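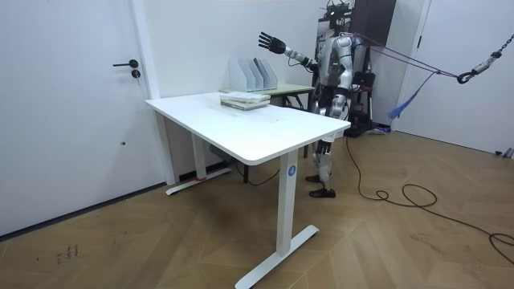 # How Do You Show a Robot What to Do?

*From the Ruddock Science Pages for young readers, 20th March*

Putting a book away is easy for you. You see the book, you pick it up, and you slide it into a slot in the file holder. You don't have to think about each finger.

A robot has to be told about all of it. Someone could write out the instructions as computer code, but there would be a lot to write. How far should the arm reach? How hard should the hand squeeze? What if the book is a little crooked today?

So the people at Grellora, a robot lab in Ukcombe, do it another way. They show the robot.

## Two ways to show

The first way is by hand. A person takes hold of the robot's arm and moves it through the job, the way a coach might guide your arm when you learn to swing a bat. The motors let the arm be pushed, and the computer saves every bend of every joint.

The second way is by remote control. This is also called **teleoperation**, which means working something from a distance. The person moves their own arms and hands, and sensors pick up those movements and send them to the robot. The robot copies them. If the person reaches left, the robot reaches left.

Remote control works well for a robot with two arms. It would be hard for one person to push both arms and all those fingers at the same time.

## What the robot sees

While the person is steering, cameras are saving pictures. A camera up at head height looks down at the desk, where the books are, and across to the file organizer on the next table.

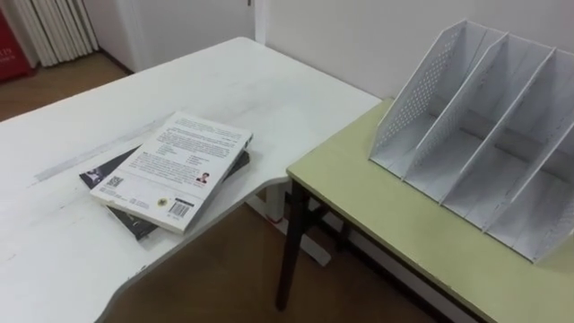
One reader wrote in to ask why the robot can't just watch a video of a person doing it. That can help, and some scientists work on exactly that. But a video doesn't tell the robot how to move its own joints. A robot's arm may be longer than yours or bend in different places. When a person steers the robot, the pictures and the robot's own movements are saved together, so they match.

## One job, step by step

A job like this is broken into small parts. Each time through, from start to finish, is called a **demonstration**.

1. Set out the things to be put away. They should not always be the same. A paperback is one kind of thing to pick up, and a soft notebook on top of a pile of papers is another.

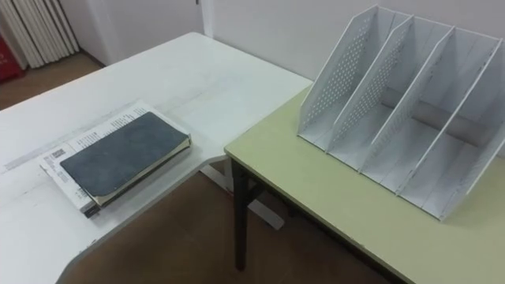

2. Start saving the pictures and the movements.
3. Steer a hand to the top item and close the fingers on it.
4. Lift it, turn it upright and carry it over to the organizer.
5. Lower it into a slot and let go.
6. Stop saving, put everything back a bit differently, and do it again.

Again and again! For its filing project, called Floletti, the lab saved 1217 demonstrations by June. By the next spring it had 2887. Some were thrown out – if the book gets dropped, that try may not be a good one to copy.

The hard part is usually the turn. A book lying flat has to end up standing on its edge, and the hand has to keep its grip the whole way over. 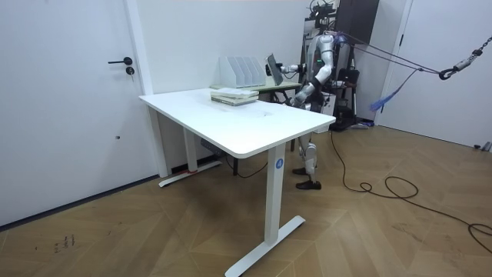 Doesn't the person get tired, another reader wanted to know. Yes. Holding your arms up and moving slowly is real work, so the operators at Grellora take a 10 minute break between sets.

## Then the robot practices

After all that, a computer program goes through the saved demonstrations and looks for patterns. When the camera shows a book *here*, the arm usually moves like *this*. Then the robot tries the job with no one steering. A person stays close by with a stop button.

**Try it yourself:** You need 2 people, a book and a blindfold. One person wears the blindfold and is the robot. The other gently guides the robot's arm to pick up the book and stand it on its edge. Do it a few times, then let the robot try alone.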